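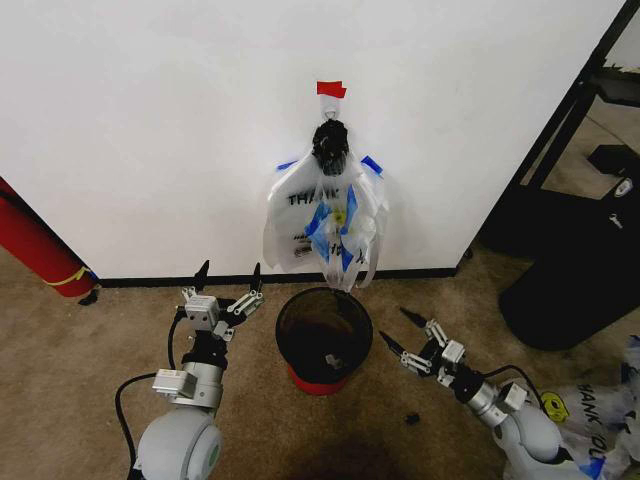

Progress report on the Mivum digital collectibles project
Prepared by Selamawit Demissie for Engelbert Thaler, Pundero Fund
18/09/2020

Dear Engelbert,

I'm really pleased to be writing this one. When we sent our last report in January we had a drawing of a wallet, a long list of worries and no working tokens at all. Mivum is now running on the test network, artists are using it, and the questions they ask us have moved on from "what is a token?" to "can I change the price later?" I take that as a very good sign!

Where we are

The main job for this stage was to let an artist put a piece of work on the blockchain without having to learn any of the machinery underneath. That part is done. You sign in, upload a file, give it a title, say how many copies there will be, and press the button. The token is made by the Agudelo contract (our name for the small program that issues tokens and remembers who holds them) and it turns up in the artist's wallet a little later.

We have 47 artists signed up on the test network, and between them they have made 130 tokens. Most are still pictures, a few are short loops of animation, and there is one set of sound recordings from a bell ringer that I have grown very fond of. Test tokens can't be sold for money, so everyone has been swapping them, and the swapping has shown up more faults than our own checks ever did.
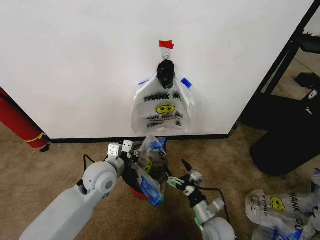 What happens to a collector's token if Mivum closes down?
The token stays in the collector's own wallet, and the record of who holds it stays on the blockchain, where any other wallet that reads the same kind of token can find it. The artwork file is a separate matter, and we are working on keeping copies of it in more than one place.

Your colleagues raised this at the last review and they were right to. The file storage is the piece I'd most like to get finished before we go anywhere near the live network. At present each token points to a file on our own server. We want it to point to a shared store, with a fingerprint of the file written into the token so that a swapped or damaged file can be spotted straight away. The fingerprint half works already. The shared store is slow when a file hasn't been opened for a while, and we are trying two ways round that.

Fees

Network fees have been the hard part of the summer. They went up sharply, and a design that looked cheap on paper in January would now cost an artist more to issue than many of them would hope to charge. So we rewrote the contract to make tokens in batches. An artist with a series of prints can issue the lot in one go and pay one fee for the batch. It took seven versions to get right (version four lost the titles, to everyone's alarm) but I love how it works now.

We have also added a "make it when it sells" choice, where the token is only issued once a buyer has turned up. It needs more testing.
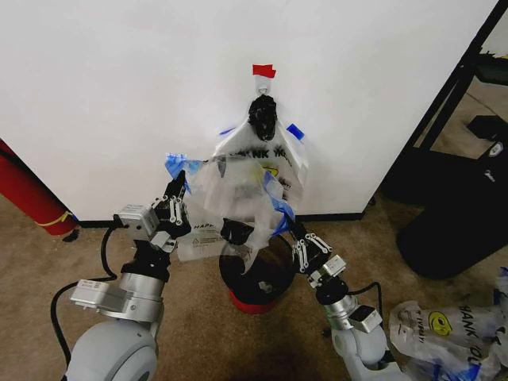 The other thing we changed is how the fee is shown. People were being given a long decimal in a currency they had never used, and quite reasonably they closed the page. Now they see pounds first, with the network's own figure in smaller type underneath. Since that went in, 97 of the tokens have been made, so it was well worth the fiddly week it took!

Royalties

Artists ask about this more than anything. They want a share when a piece is sold on, and our contract can record the share they choose. Other marketplaces don't have to honour it, and we say so plainly on the sign-up page. Inside Jamness, our own small swap shop, the share is paid automatically, and the test payments have all gone to the right wallets.

What comes next

An outside check of the Agudelo contract is our next big step, and we won't open to real buyers until it has been done and any faults put right. Alongside that we'll finish the file storage, write a short guide to keeping a wallet phrase safe, and invite a first group of collectors into Jamness.

Spending is within the budget you agreed. I would like to move what is left of the travel money over to the contract check, as none of us has been travelling, and I'd be grateful for your yes or no on that before we book the reviewer.

With warm thanks to you and everyone at Pundero,

Selamawit Demissie
Project lead, Mivum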